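Following Your Serials on Gridberg: Set-Up Guide, Part 2
By Ramil Saludo, May 2020

Okay, so you've made your Gridberg account and you can get to the front page. Now comes the fun bit, which is getting your shows in there so you stop missing episodes (and stop getting spoiled by your cousin in the group chat!). I follow way too many daily serials, so this is the way I do it myself.

Adding a show

1. Open the Shows tab and type the name in the search box. Try a couple of spellings. Serial titles get written three different ways depending on who typed them in, and the search isn't very forgiving.

2. Pick the right one. If a show has been remade or dubbed you'll see both, so check the channel name under the title. I followed the wrong version of Montes for weeks and couldn't work out why everybody else was talking about a wedding.

3. Tap Follow. The button turns gray and the show moves to your own list.

4. Set your last watched episode. Tap the number and type it in. Please don't scroll! Montes is at episode 538 and scrolling there takes forever.

Note: The free account holds 40 shows. Finished shows count too, so move old ones to the Archive when you're done crying over the finale.

Turning on spoiler cover

5. Go to Settings, then Reading, then Spoiler Cover. Switch it on.

6. Choose how far ahead you're okay with. I keep mine on "Aired only," so gossip and upcoming twists stay hidden until the episode has been on TV. If you love upcoming-track posts, pick "Show everything" and enjoy yourself.

7. Go back to your list and pull down to refresh. Hidden posts now show a plain bar with the show name on it.

Caution: Spoiler Cover works on posts and comments. It does NOT cover headlines in email alerts. That's how I found out who the masked brother was on Narkley, at breakfast, with 170 unread messages still to go. Turn the email alerts off first if you're behind.

Episode reminders

8. Tap the little bell next to a show and choose a time.

9. Check your time zone. It's under Settings, then Account, and it doesn't follow your phone when you travel.

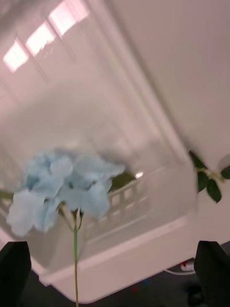
10. If the show airs every weeknight, choose "Once per day" and leave "Each change" alone. Channels shuffle their slots constantly and you'll get a buzz for every tiny move.

11. Press Save at the bottom of the page. It's easy to miss on a small screen, and leaving without it loses the whole thing.

Note: Reminders for repeat airings are off to begin with. Ignacio Llorente, who looks after the listings, tells me they'll get their own switch in October.

If you're bringing over a list from Novar, skip the search part and go to Part 3. My own list had 363 lines in it and most of them came across fine, but a few titles with accents needed fixing by hand.

Last updated: version 2 of this guide, reminder steps rewritten

Contact | Copyright Gridberg | Back to top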